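Flundport W2 Wrist Camera and Two-Finger Gripper: Set-up Guide
Section 4. Aligning the wrist view over perforated panels

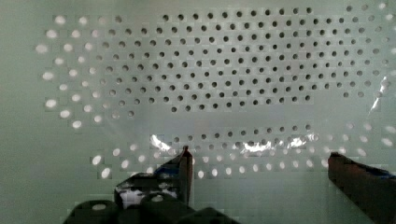 4.1 Before you start

This section covers setting the wrist camera and gripper for work over perforated sheet, with or without a protective film. It assumes that the gripper has been fitted as set out in Section 2 and that the camera cable has been clipped along the forearm (Section 3).

You will need:

The Flundport alignment key (part 402)
A roll of blue finger tape
A lint-free cloth
The Clarkdale control software, with the wrist view open

Perforated panels are harder to set up for than plain sheet. A hole may read as dark, grey or bright white in the same view, depending on what lies behind it and where the light falls. The software must be told which of these to treat as a hole. If this is left at the factory setting, bright holes may be ignored and the panel edge placed wrongly.

CAUTION: Keep hands clear of the fingers whenever the drive light is on. The fingers can close without warning while the view is being set.

4.2 Fitting the finger tape

The blue tape gives the software a fixed colour to look for on each finger. It does not add grip and must not be used as a pad.

1. Press the stop button and wait for the drive light to go out.
2. Wipe both fingers with the dry cloth. Do not use solvent.
3. Cut two strips of tape to the length marked on the alignment key.
4. Fix one strip to the upper part of each finger. Press down the ends.
5. Release the stop button and open the fingers fully.
6. Check that some blue can be seen on both fingers in the wrist view. The two patches need not be the same size. One finger normally shows less tape than the other because the camera sits off centre.

NOTE: Replace the tape when an end lifts or the colour fades. Other colours are not supported.

4.3 Setting the working height

1. Select Tools, then Wrist View, then Height.
2. Jog the arm down slowly over the panel with the fingers open.
3. Stop when the height readout shows 116 mm.
4. Check that single holes can be told apart. If neighbouring holes run together, raise the arm in small steps until they separate.
5. Press Save Height.

Parts of the gripper base will remain in the lower part of the view. Do not try to remove them by tilting the camera. Mask them as described in 4.4.

CAUTION: Do not jog at more than the slow setting while the fingers are below the saved height. A fingertip that catches in a perforation can bend the finger mount.

4.4 Masking the gripper

1. Open the Mask tab.
2. Press Find Fingers. The software draws an outline around each finger, starting from the tape.
3. Drag the lower edge of the mask until it covers the gripper base.
4. Close and open the fingers once. The outlines should follow.
5. If an outline jumps to the panel, reduce Colour Range by one step and repeat from step 2.
6. Press Save Mask.

4.5 Setting the hole threshold

Set the threshold with the lighting that will be used in normal running. Any lamp behind or beneath the panel must be switched on or off as it will be during work.

1. Open the Threshold tab and select Two-Sided. This accepts holes both darker and lighter than the panel face.
2. Click on a plain part of the panel, away from any holes and away from glare.
3. Click on a dark hole, then on a bright hole.
4. Look at the border between dark and bright holes. Holes here may appear mid-grey and are the most often missed.
5. Raise Sensitivity until the grey holes are marked. The highest permitted value is 428.
6. Check that no marks have appeared on plain bands between groups of holes.
7. Press Save Threshold.

NOTE: Bright holes look larger and softer at the edge than dark ones. Do not use the wrist view to measure hole diameter.

4.6 Working with film in place

Clear film can throw streaks of glare across the view, mainly where it is creased or stands away from the surface beneath. The software may read a streak as a row of bright holes.

1. Smooth the film by hand with the drive off.
2. If streaks remain, turn the wrist by a few degrees and check whether they move. Glare moves across the panel as the wrist turns. Holes keep their place on it.
3. Open the Glare tab and draw a box around each remaining streak.
4. Select Ignore In Box.
5. Repeat 4.5, steps 4 to 6, for the area outside the boxes.

Do not place a grip point inside an ignored box. The software will allow it, but the position will be estimated from the nearest good holes.

4.7 Fault messages

Message 1198, Pattern Lost: Too few holes are marked. Check that the lighting has not changed, then repeat 4.5.

Message 1201, Finger Not Found: The tape is hidden, dirty or missing. Repeat 4.2 and 4.4.

Message 1204, Edge Unclear: The view does not contain enough plain surface beside the perforations. Move the arm sideways until an unperforated margin can be seen, then press Retry.

If a message returns after two attempts, save the log and send it to the Barnberg service desk, marked for Javiera Villalba. Include the saved height, the Sensitivity value and one still from the wrist view.

Continue to Section 5, Teaching Grip Points.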